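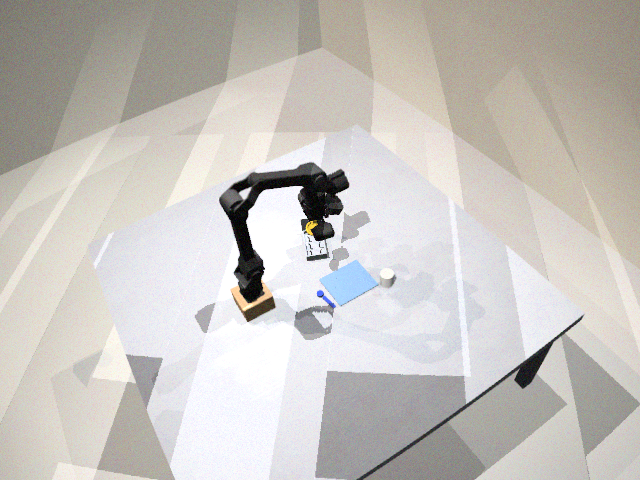

Robotic arm over a table, computer rendering.

We use cookies to keep you signed in and to remember your region. By continuing to browse, you accept our cookie notice.

Registering a player on loan after the first league match

Posted by Biltonstead Club Office

Our club competes in the second division of an amateur soccer league with 2 divisions. We have agreed to take a defender on loan from Vovon for the remainder of the season, which ends in June. The player has signed our form, and the lending club has confirmed its consent by email. The loan was agreed on 19th May, a Sunday, when the league office was closed, and our form was submitted the next morning.

The registration system shows the player as "pending – parent club." Our next match is an away game against Ivance, and the head coach would like to include the player in the squad. I should be grateful for guidance on the following matters. May a player be named as a substitute while a registration is pending? Does the date of the agreement or the date of submission count? Finally, is the lending club permitted to prevent the player from appearing against it, given that we are due to meet Vovon in the cup?

The league handbook covers permanent transfers at length but devotes only a short paragraph to loans, and that paragraph refers to an appendix which is missing from our copy.

Nnaji Registrations

A player whose registration is pending should not be named in the squad in any capacity. In most amateur leagues, inclusion on the team sheet is treated as participation, whether or not the player enters the field. The usual penalty is the loss of any points gained in the match, and a fine may be added. Clubs have been penalized for an unused substitute.

The wording "pending – parent club" ordinarily means that the lending club has not yet completed its own part of the online process. An email giving consent is useful evidence, but it does not replace that step. You should ask the secretary of the lending club to sign in, open the list of outgoing players, and approve the request. The approval screen is separate from the message inbox, and many clubs reply to the message and assume that the matter is closed.

As to the date, the rules I have worked with look to the moment at which a complete application is received. An agreement reached on a Sunday has no effect on its own. If your league has a deadline for new players late in the season, the application must be complete on both sides before that deadline. A half-completed form does not hold your place.

With regard to the cup, you should read the loan agreement before the rules. Many standard loan forms contain a clause under which the player may not appear against the lending club. Where the form is silent, the competition rules apply, and these differ considerably. Some bar the player outright, and others allow an appearance with written permission. You should also establish whether the player has already appeared for Vovon in this season's cup. A player who is cup-tied may not represent a second club in the same competition, and permission from the lending club does not alter that position.

Please request the missing appendix from the league in writing and keep the reply with the player's file.

leftback_4

We had one of these go through in an afternoon, so I would just play him. The referee only checks the names against the sheet. Nobody at our level ever looked at the system.

Touchline Secretary

I would advise strongly against the suggestion above. The referee does not verify registrations, but the opposing club may lodge a protest after the match, and the league will then examine the record. Our club lost a result in this manner, and the appeal was not successful.

I agree with the longer reply, with one addition. Please check the limit on loan players. In our league a club may register 4 in a season but may name only two for any one match, and a player who returns to the lending club early still counts toward the season total. Your own league may set other limits, and they may well appear in the appendix you are missing.

It is also sensible to settle in writing which club will pay any disciplinary fine incurred during the loan. Our form did not mention it, and the discussion afterward was a long one.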